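Marano decomposition

Marano decomposition is a method for training control policies on two-armed robots. It splits a recorded manipulation task into single-arm segments and joint segments, and trains a separate action decoder for each type while keeping one shared visual encoder. The method was developed at the Rokitz laboratory and is named after the software package in which it was first released. It belongs to the wider family of imitation learning methods, in which a policy is fitted to demonstrations recorded by a human operator.

Background

Policies for two-armed robots are commonly trained to predict the joint positions of both arms at every time step. In many household and bench tasks, however, the arms work together for only part of an episode. During the rest, one arm moves while the other holds still or waits. A policy trained on the full action vector tends to copy small, irrelevant motions of the waiting arm, a fault known in the Rokitz reports as idle drift. Idle drift is most harmful just before a handover, when a small error in the pose of the receiving gripper can cause a missed grasp.

Method

Each demonstration is first passed through a segmentation step. A segment is labeled single-arm if the joint speed of one arm stays below a set threshold for at least 9 consecutive time steps. All other segments are labeled joint. The labels are then smoothed to remove very short segments.

During training, the shared encoder receives images from every camera along with the current joint positions. Its output goes to one of three decoders: left, right, or joint. A small gating network learns to predict the segment label and selects the decoder at run time. When a single-arm decoder is active, the other arm is held at its last commanded position. Actions are predicted in short chunks, and a chunk is discarded if the gate changes its selection before the chunk ends.

The reference workcell uses two Trossen arms mounted on opposite sides of a wooden tabletop inside an aluminum extrusion frame. Each arm carries a parallel gripper. Mugs of several colors serve as tabletop objects.

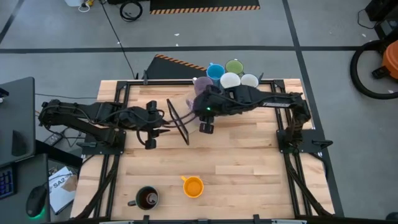 Evaluation

The main data set, called Skevari, contains 1,979 demonstrations recorded by teleoperation. The method was compared with a baseline that used the same encoder and a single decoder for both arms. Over 300 trials, the decomposed policy completed 68 percent of episodes and the baseline completed fewer. Most of the difference came from tasks with a handover. On tasks in which both arms moved throughout, the two policies performed alike.

Limitations

The speed threshold must be set by hand for each arm model. Slow, deliberate motion may be mislabeled as idle, which removes useful actions from training. The gate can also switch back and forth near a segment boundary, producing visible pauses. Holding the inactive arm in place is unsuitable when that arm must yield to contact forces.

Related methods

Fedoruk gating, a later variant, replaces the three decoders with one decoder and a learned mask over the action vector. It needs no segment labels but takes longer to train.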